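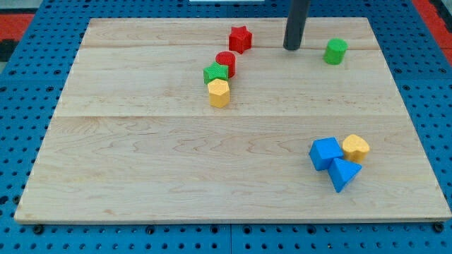

We drove out to Grekmont again last weekend, mostly so I could stop arguing about it from my desk. It's the gated golf development off the county road, the one with the billboard of a couple laughing in a cart. I have now taken the tour twice, which means I own two of their tote bags.

The pitch is that golf is "included." Every home comes with a membership in the club, so you never pay an initiation fee and never sit on a waiting list. Fine. But you do pay $538 a month to the association, and when I asked how much of that goes to the course I was handed a brochure with a heron on it. I asked again in the model kitchen. The answer that time was that it depends on how you look at it.

I'd like to look at it as a number.

The floor plan they keep steering people toward is the Lombardi, the bigger of the two with a lanai on the water side. It has 2793 square feet, at least on the sheet. Read the small print and that figure takes in the garage and the covered patio, so the part with air conditioning is a good deal less. I'm told this is how everybody does it around here. Maybe so, but I don't plan to put a bed in the garage.

I did like the house. High ceilings, a real pantry, a laundry room with a window. My husband stood in the shower with his shoes on and announced that he could live there. He says that about most showers.

What bothers me is the tee times. The builder, Misier, has plans for three more phases, and every one of those homes comes bundled too. One course, eighteen holes, and only so many mornings in a winter. The sales office says there is a lottery system and that residents are very happy with it. I talked to a man loading his clubs into his trunk who said he had gotten on before ten exactly 13 times since he moved in, and he's been there through two winters. He wasn't bitter – he just plays in the afternoon now and carries a lot of water.

There's also the clubhouse, which is a sign in a field. It was a sign in a field on our first visit as well. The date on it has been painted over and the new one says next June. I don't doubt they mean to build it. I'd just want to see some concrete before I paid for the dining minimum, and yes, there is already a dining minimum. For now you spend it at the snack window by the ninth green.

On the way home we stopped at Jirkden, the older place across the canal. No bundle, no fountain, and the cart paths have roots coming up through them. You buy a house, and if you want to golf you go in and pay for golf. The fees are posted on the wall next to the register. I took a picture of them with my phone and I've been comparing columns ever since.

If anyone reading has lived at Grekmont for more than a year, I'd like to know what your fee was when you closed and what it is today. The office couldn't find that for me either.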